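Hard Water, Soft Cloth: What Minerals Do to Household Linen

Water in Clinardale comes out of limestone. By the time it reaches a kitchen tap on the east side of town it carries 198 milligrams of dissolved calcium and magnesium per liter, measured as calcium carbonate. Anything above 180 is classed as very hard. Six miles away, Merrick draws from a reservoir fed by snowmelt, and its water is soft enough that residents complain about rinsing off the soap.

The difference shows in the linen closet. A cotton tablecloth washed weekly in Clinardale turns stiff and slightly gray well before the fabric itself is worn. The same cloth washed in Merrick stays flexible and fades at the rate the dye allows.

The chemistry is simple. Soap is the salt of a fatty acid, usually sodium. In hard water, calcium trades places with the sodium and forms a compound that does not dissolve. On a bathtub it is called scum. In cloth it lodges between the fibers, where it holds soil and resists rinsing. Modern detergents use surfactants that tolerate calcium better, along with builders that bind the minerals before they can interfere. The builders are finite. When the dose is set for moderate water and the supply is very hard, they are used up early in the cycle and the remaining minerals are free to settle.
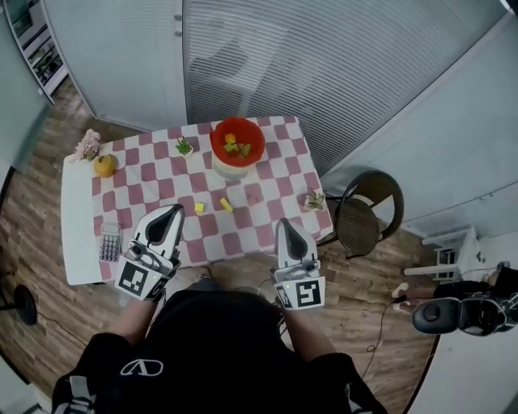

Woven structure affects how much residue a cloth will hold. A plain weave with a low thread count rinses well. Terry and waffle weaves trap far more, and towels are usually the first items in a household to feel rough. Damask falls in between. Its long floats give it a sheen when new, and the loss of that sheen is often blamed on wear when mineral film is the cause.

Color matters less to the cloth than to the owner. Film scatters light, so dark dyes look chalky and whites look dull. Light prints hide it longest.

The Trumell laundry, which handles restaurant linen from both towns, runs its own softener. Incoming water passes through a bed of resin beads charged with sodium, which give up their sodium and take on calcium and magnesium. When the beads are full, they are flushed with brine and the cycle starts over. The plant regenerates its bed after every 700 gallons. Before the softener went in, its napkins were retired after 5 months. They now last most of a year, and the detergent bill has dropped as well.

A home unit works the same way on a smaller scale. The one most often installed in Clinardale, the Brorkenero, costs $950 before plumbing. It needs a drain, an outlet, and regular bags of salt. Renters rarely have the option.

Without a softener, the usual remedy is a non-precipitating water conditioner, generally sodium hexametaphosphate or a citrate, added with the detergent. It keeps the minerals suspended so they leave with the wash water. Washing soda is cheaper but works by precipitation, and some of what it precipitates ends up on the fabric.

Cloth that is already stiff can often be recovered. Soak it in hot water with a double dose of conditioner and no detergent, then rinse. Cloudy soak water means residue is coming out. Repeat until it stays clear, and test colored prints on a hem first.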